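Trillia House, Stubbs Street
Room and Equipment Inspection Checklist, Community Use Rooms
Inspection date: 23rd February
Checked by: Aaliyah Sawatzky
Rooms included: front hall, kitchen, games and craft room, store room, toilets
Marks used: OK / Fix soon / Do not use until fixed

Comments are written under each item. Please read the comments also when the mark is OK, because sometimes I put a small thing there.

1. Entrance and paths

1.1 Front path even and free of leaves: OK
1.2 Ramp handrail firm: Fix soon
The lower bracket moves when I pull it with one hand. It does not come out of the wall. Two longer screws should be enough.
1.3 Door closes slowly by itself: OK
1.4 Mat lies flat: Do not use until fixed
One corner of the mat is curled and I caught my shoe on it. I rolled it up and put it in the store room. Please do not bring it back, also not when it rains. A new mat with a rubber edge is on the list for Musto Supplies.

2. Fire and exits

2.1 Both exit doors open from inside without key: OK
2.2 Exit signs lit: OK
2.3 Extinguisher in the hall, pin and seal in place: OK
2.4 Fire blanket in kitchen: Fix soon
The blanket is there, but it hangs behind the apron hook and the aprons cover it. I moved the aprons. The hook should be taken off the wall so that it does not happen again.
2.5 Evacuation plan on wall: Fix soon
The plan still shows the old side door, which was closed up in June. A new drawing is needed. Until then I have crossed out the door with a marker and signed beside it.
2.6 Nothing stored in the corridor: OK
The folding chairs were in the corridor at the last inspection. They are now in the store room.

3. Electrical

3.1 Test tags in date: Fix soon
The urn and the floor lamp have no tag that I can read. All the others are good.
3.2 No damaged cords: OK
3.3 No power board plugged into another power board: Do not use until fixed
I found this behind the heater in the front hall. I unplugged both. The heater must go directly in the wall socket, and if the cord does not reach, then the heater must move.
3.4 Switchboard door closed, labels readable: OK
The label for the kitchen circuit is written in pencil. It is readable, but ink would be better.

4. Kitchen

4.1 Hot water warning sign above sink: OK
4.2 Fridge temperature sheet filled in: Fix soon
The sheet has empty lines. Whoever opens the kitchen should write the temperature before the first food goes in, and put initials.
4.3 Knives locked away: OK
4.4 Floor not slippery: OK
4.5 First aid box complete: Fix soon
Burn gel is out of date. The box should hold 100 plasters and there are 27. I have asked for refills.

5. Games and craft room

5.1 Tables stable, no sharp edges: OK
I leaned on each table from every side. The locks on the folding legs must click. If you do not hear the click, turn the table over and look.
5.2 Chairs without cracks: Fix soon
One stacking chair has a crack at the back. I put red tape on it and took it out of the room.
5.3 Blind cords tied up high: OK
5.4 Scissors and craft knives counted in and out: OK
5.5 Games in good order, small parts kept together: OK
Card decks and printed boards are kept flat and the corners are not torn. Dice and tokens go back in a bag with a zip before the little ones come in, for the reason of choking. When cards are put out in stacks, leave them well on the table, as a card on a hard floor is very easy to slip on.

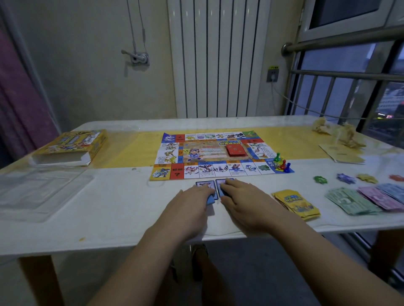 6. Store room

6.1 Heavy things on the low shelves: Fix soon
The boxes of Loston floor cleaner are on the top shelf. They are too heavy to take down over the head. I could not move them alone, so this is still open.
6.2 Shelves fixed to the wall: OK
6.3 Chemicals in original bottles with labels: Do not use until fixed
A clear spray bottle without any label was standing next to the cleaner. I did not open it. It is set apart in a bucket with a note on it.
6.4 Ladder feet and locks: OK
6.5 Light works: OK

7. Toilets

7.1 Emergency cord reaches near the floor: Fix soon
The cord was knotted up. I untied it, and it now hangs right. A small sign asking people not to tie it would help.
7.2 Change table strap: OK
7.3 Floor drain clear: OK

Follow-up

Items marked "Do not use until fixed" must be finished before the next booking. The other items have 30 days. When a repair is done, write your initials next to the number and keep the receipt in the green folder. Work order for the handrail and the shelf is 3,127.

Signed: A. Sawatzky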